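Quick one before the fireworks start. Hedge is done. Well, most of it.

For anyone new, we've got a lilly pilly hedge down the Aigner Street side, planted by whoever had the place before us and let go for years. Psyllids all over the new growth, pimply leaves, the lot. Everybody in Bovinham seems to have the same hedge with the same pimples. I'd been told to rip it out. Didn't want to. It's the only thing between the kitchen and the neighbour's floodlight.

So I cut it back in March, harder than I was game to, down to bare wood in places. Looked awful. Mum rang and asked if there'd been a fire. Then nothing for weeks, and then little red buds right down the trunks, even on the old grey bits. Colour's great now. Still a few bumps on the tips but I just snip those off and bin them, not in the compost.

Things I'd do differantly:

Do one side at a time. I did both and the top and it sulked.

Water first. Proper soak the night before, not a wave of the hose.

Sharpen the shears. Mine were chewing, not cutting, and you could see brown edges on every leaf for ages after.

Don't use the string line from the shed if it's got a knot in the middle. The hedge has a dip in it. It will always have a dip in it.

There's 2 plants at the gate end that never came back. Scratched the bark, brown underneath, so they're coming out once it cools down a bit. Got a quote for grinding the stumps, $800, no thanks. Mattock it is.

Replacements: thinking one of the resistent types, Jonas at Foltell nursery reckons he'll have tubestock in autumn. If anyone's mixed a new variety into an old hedge, does it look odd? Leaf size is what worries me.

Right, the prawns need doing. Happy new year you lot.

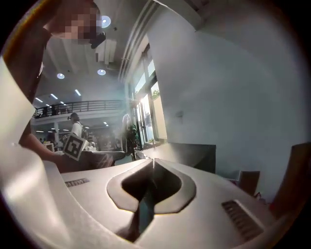 Posted by Jonas Leitner | Dec 31, 2020 | Filed under: Hedges, Backyard

PS. yes, different Jonas at the nursery. Mulch post is next, I've got 16 bags sitting on the driveway.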